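Colour Loss in Dyed Cotton Twill Under Repeated Domestic Washing

Final project report, Textile Technology, second year
Group 4

1. Background

Workwear and kitchen cloths are often sold in strong colours so that they can be told apart by task. The colour is useful only while it can be recognised, and most suppliers give no figure for how long that is. The brief from our project partner, the laundry Msimang, was to measure how quickly three shades of dyed cotton twill faded under ordinary domestic conditions, and whether water temperature or detergent dose had the greater effect.

Earlier student work at Pleden looked at plain-weave sheeting only. Twill has longer floats on the face side, so the surface yarns rub against each other and the drum more than they do in a plain weave. We expected the raised diagonal lines to lose colour first. 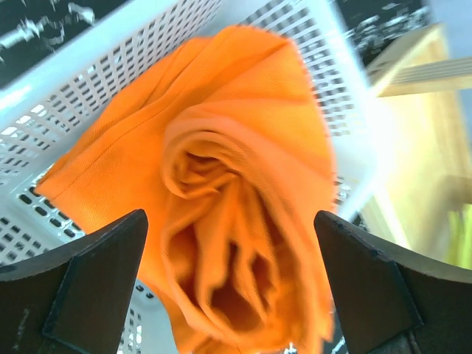

Text: Palesa Naidoo and Pieter Fourie
Supervisor: Elmarie Nkosi
Submitted 25/04/2025

2. Materials

Cloth was bought as a single roll in each of three shades: orange, navy and bottle green. All were reactive-dyed cotton in a 2/1 twill. Test pieces were cut along the grain and hemmed on all four sides with undyed polyester thread, which also gave a check on loose dye picked up from the wash water. A total of 127 pieces were prepared. Of these, 100 were washed and the remainder kept in a closed drawer as controls, apart from a few used to set up the equipment.

The detergent was a powder without bleach or optical brightener, supplied by Soston. Water came from the campus main and was not softened. Its hardness was checked at the start of the project but not again, and this should be counted as a weakness.

3. Method

Pieces were washed in two identical front-loading machines at 30 or 60 degrees, with either the dose printed on the box or twice that dose. Each load was made up to the same dry weight with undyed cotton. Shades were never mixed. After spinning, the pieces were dried flat indoors on racks, away from the windows, then conditioned overnight before measurement.

Colour was read with a handheld spectrophotometer at five points on the face side, and the mean was taken. Readings near the hems were left out, as the double thickness gave a slightly darker result. The instrument was calibrated against its white tile before each session.

4. Results

Orange faded least at both temperatures. Navy changed most, and at 60 degrees the loss was easy to see by eye after the tenth wash. Bottle green fell between the two but was less even from piece to piece. Temperature had a clear effect on every shade. Doubling the detergent made little difference at 30 degrees and a small one at 60 degrees.

Wear on the twill lines was confirmed under a hand lens for navy and green. On orange it was hard to judge – the undyed core of the yarn shows up poorly against a light shade. Staining of the sewing thread was slight and was found only after the first two washes.

5. Discussion

The order of the shades should not be read as a rule about colour in general. Each roll came from a different dye lot, and the depth of shade was not matched. A repeat with matched depths would be needed to separate the dye from the amount of it. Lesego Lekota of Msimang also pointed out that commercial machines are loaded more heavily than ours were, which would increase rubbing.

6. Further work

Light exposure was not included and is probably important for cloths dried outdoors. A second group plans to begin this in August using the control pieces.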